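Holding and Recording Cold Storage Temperatures

Applies to: walk-in coolers, reach-in refrigerators and prep rail units at the Gerthorpe site
Last revised: Wed 7 November

Purpose

This page explains how to place a temperature logger in a cold storage unit, set the recording interval, check the logger against an ice bath and export the readings. It does not cover freezers or blast chillers. Those units use a different probe and have their own page.

What you need

Dronix logger with probe and cable
Insulated cup, at least 16 oz
Crushed ice and clean tap water
Reference thermometer with a current calibration sticker
Alcohol wipes
Unit log sheet

Checking the logger

Check every logger before it goes into a unit, and again whenever the probe has been dropped or the cable replaced.

1. Fill the cup to the rim with crushed ice. Add cold water until it reaches just below the top of the ice. Stir and let stand for 2 minutes.
2. Wipe the logger probe and the reference thermometer. Put both into the middle of the cup. Neither one should touch the sides or the bottom.
3. Wait until both readings stop changing. Stir again if the ice has floated clear of the probes.
4. Both should read 32°F. A logger that is off by 1°F or less may be used. Write the offset on the log sheet.
5. If the difference is greater than 1°F, open the Setup menu, choose Probe Offset and enter the correction. Repeat the ice bath from step 1. A logger that fails twice is tagged and taken out of service.

Do not use the offset setting to correct a unit that is running warm. The offset belongs to the probe and stays with it when the logger is moved.

Placing the probe

Walk-in coolers: hang the probe at shelf height on the side farthest from the evaporator fan. Keep it clear of the door opening and at least a hand's width from any wall.

Reach-in refrigerators: clip the probe to the front edge of the middle shelf. Run the cable out on the hinge side and close the door on the flat section only. A round cable under the gasket leaves a gap and the unit will ice up.

Prep rails: the air over a prep rail is always warmer than the air in the cabinet below it. Use two probes, one in the cabinet and one in a pan of water seated in the rail. Record them as separate channels. Lettuce, sliced tomato and other cut produce kept in the rail must be at 41°F or below, and the rail channel is the one that counts for those items.

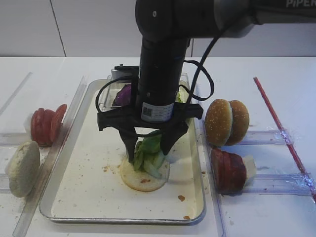
Gerthorpe Food Safety and Facilities Team

Setting the interval

The logger stores readings until its memory is full and then writes over the oldest ones. A short interval gives more detail but fills the memory sooner.

From the main screen, press Menu, then Logging, then Interval. Use 5 minutes for prep rails and 15 minutes for walk-ins and reach-ins. Press Save. The screen returns to the live reading and a small dot blinks in the corner while logging is active. If the dot is steady, logging is paused. Hold Start until it blinks.

Changing the interval clears the stored readings. Export first.

Alarm limits

Set the high alarm to 41°F with a delay of 30 minutes. The delay keeps a normal door opening or a defrost cycle from setting it off. Set the low alarm to 33°F with no delay on any unit holding produce. Leafy items near the coil will freeze well before the rest of the cabinet does.

Exporting the readings

1. Connect the logger to the office computer with the short cable.
2. Open the Granon folder and start the reader program.
3. Select the channel and the date range. Choose CSV.
4. Name the file with the unit number followed by the month, for example 16-September.
5. Confirm that the file opens and that the last row matches the time on the logger.

Clear the memory only after step 5.

Troubleshooting

Reading shows dashes: the probe is unplugged or the cable is broken. Swap in a known good cable before replacing the probe.

Reading jumps by several degrees and back: moisture in the connector. Dry it, reseat it and repeat the ice bath.

Clock is wrong after a battery change: set the date before pressing Start. Rows recorded with a wrong date cannot be corrected in the reader program.

Steady rise over several days: check the condenser coil for dust and the door gasket for tears. If both are clean, call Shevchuk Refrigeration and give the unit number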